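Skadness Annexe, shared refreshment point. Monthly check, August. Sheet 7 of 20.

## Electrical

- [x] Switch plate secure to wall, three rockers present
- [x] Sockets dry, no scorch marks
- [ ] Cables clear of the water supply. **Comment:** black cable runs along the back of the table beside the large bottle. Re-route before the next check - ref. 843.

## Table and stored items

- [x] Table stable, tested by hand at each corner
- [x] Dry goods container lidded. **Comment:** scoop is kept inside with the contents. Acceptable, but the handle must stay clean.
- [ ] Bottled water stored to the Zikley site rules. **Comment:** bottle is on the table with the cable beside it. Move to the low shelf.
- [ ] Utensils stored apart from packets. **Comment:** see first photo, packets share the wire holder with the black utensils. Separate them.
- [ ] Mugs returned to the cupboard after use. **Comment:** one dark blue mug left out, with a ping-pong ball resting on top (second photo). Wash the mug, return the ball to the games box. 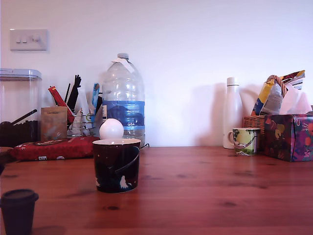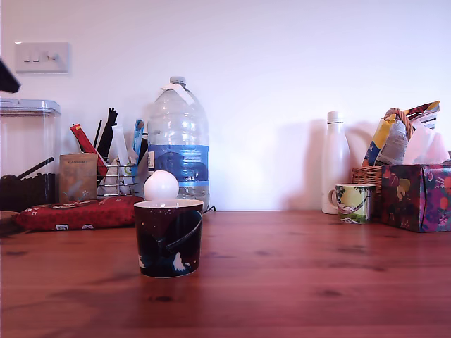 ## Floor and access

- [x] Walkway clear to the door
- [x] Mat flat, edges taped
- [ ] Bin lid closes fully. **Comment:** hinge worn. Replacement requested from Vrabec, order 1353.

Result: pass with actions. Copy to Rarnar site office.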